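Course Handout 6: Notes on the Steltero Open Day
Compiled by Kalliopi Athanasiadis
May

These notes cover the visit to the Steltero workshop and are meant to be read before the lab session on gripper data. Students who missed the visit should read all of it. Students who went can skip to the section on markers, where most of the questions came up.

1. How the day ran

We were split into two groups. The first group started at 10:15 with Orestis Deligiannis, who runs the collection floor, and the second started with Lucinda Mbeki in the room where the recordings are checked. The groups changed places before lunch. Both groups saw the same demonstration, although the second one got more time with the grippers because the talk in the checking room ran short.

Deligiannis began with the reason the tools are hand-held. A person can do a task at close to normal speed while holding a gripper, and the camera on the gripper records what a robot with the same gripper would see. No robot arm is needed while recording. The arm comes in later, when the trained policy is tested. At Steltero the testing is done in a separate building, and we did not visit it.

He gave us the numbers for one task, which was placing small parts into a tray. The team recorded 2,060 attempts and kept all but 250 of them. Most of the rejected ones had lost tracking for part of the motion. The cameras record at 60 frames per second. Please copy these figures into your notes, as you will need them for Exercise 2.

2. The grippers

Each operator works with two grippers, one per hand. The fingers end in ribbed pads, and the ribs help with small or smooth objects. Look at the position of the pads when you read the calibration section of the course text. They stay in the middle of the wide-angle view, and the housing fills a large part of the picture below them. That part of each image carries very little information about the task, and some groups mask it out before training. 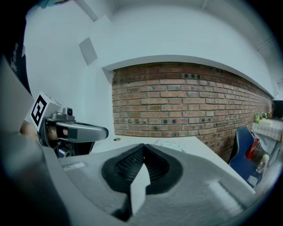
Fig. 1. View from one gripper, with a second gripper and its marker cube at left.

The handle on the second gripper has its own small camera on a bracket, and the cube above it has a square black-and-white marker on the side facing us. When one gripper can see the marker on the other, the distance and angle between the two can be worked out from a single image. This matters for any task that needs both hands, such as holding a jar with one and turning the lid with the other. If the two positions are estimated separately, small errors add up and the hands end up slightly apart in the data.

Angus McKinnon asked why the marker has to be square. The answer was that the four corners are easy to find and their real spacing is known. The pattern inside gives the identity of the marker and tells you which corner is which.

3. Markers and lost tracking

A marker is only useful when enough of it can be seen. Mbeki went through the common causes of failure:

- a hand or sleeve covers a corner
- the tool moves fast and the edges blur
- the light reflects off the print
- the marker sits near the rim of the lens, where straight lines bend the most

The last of these is easy to forget. With a very wide lens, walls and ceilings curve, and so do the sides of the marker. The software has to correct for this first – if the lens model is wrong, the position will be wrong too, even when the marker is sharp.

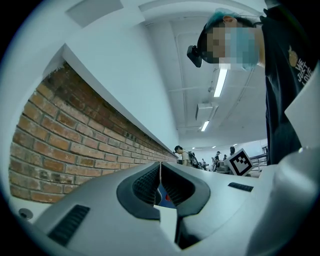 Handout 6, p. 3

Fig. 2 was recorded with the gripper looking upward. The marker is tilted and stands to the right of the pads, and the brick wall and the ceiling both bend around the center. The person leaning over the gripper has a small device strapped to the forehead. Hưng Lương will cover head-mounted views in Handout 7, so we leave them aside for now.

4. Exercises

Exercise 1. For each cause of failure listed in section 3, write one sentence on how you would spot it in a recording.

Exercise 2. Using the figures in section 1, find the share of attempts that were kept. Then find how many frames there are in an attempt that lasts nine seconds.

Exercise 3. Compare the two figures. In which one would you expect more trouble from lens distortion at the marker, and why? Half a page is enough.

Bring written answers to room 505. Lương has the printed calibration sheets for anyone who did not pick one up at Steltero.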